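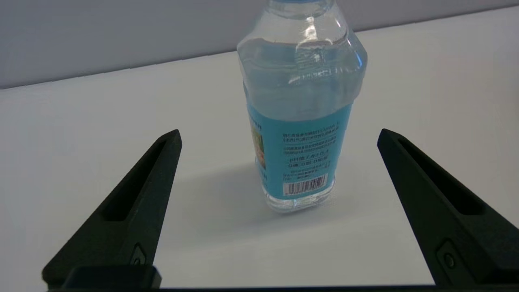

Mine closes fine on a cardboard box but it keeps squirting clear bottles sideways, a Hiltow user wrote under the last guide, and could I please do one on soft containers? Gladly! Clear bottles are my favorite test piece, and a finger setup that handles them will handle almost anything else you put on the table.

These steps are for the Florix two-finger gripper with the wrist camera, running Produs 3. Set aside 50 minutes the first time.

1. Park the arm and cut power to the gripper. Snug the screw on each finger, going back and forth between the two sides so neither one pulls crooked.

2. Wipe the inner faces and run a dry swab down the long slots. Dust packs in toward the tip, where it's hardest to see.

3. Power up, open the fingers all the way and hit Zero. The opening reads from 0 to 256 in Produs, with 256 as wide open. If yours stops short, repeat the zero before you touch anything else.

4. Stand a full, capped bottle between the fingers and check the camera view. You want both tips visible, one on each side of the bottle. The neck can run out of view – the grasp happens lower down, so leave the camera where it is.

5. Now the fun part! Close slowly, in small steps, and watch the bottle. If it slides before the second finger touches, you're off center. Nudge the wrist toward the finger that touched first, open up and go again.

6. Once both sides touch together, set the force limit. Start at the lowest setting and raise it one notch at a time until a short lift holds. Stop there. Squarish bottles like to be gripped on their flats, so turn the wrist to match if the bottle twists as you lift.

7. Save the profile under its own name. Mine is called Pearce, after the bench it lives on, and it's up to 3,951 grasps – still on the original fingers!

Redo steps 3 through 6 whenever you swap a finger. For an ordinary cleaning, step 3 is enough.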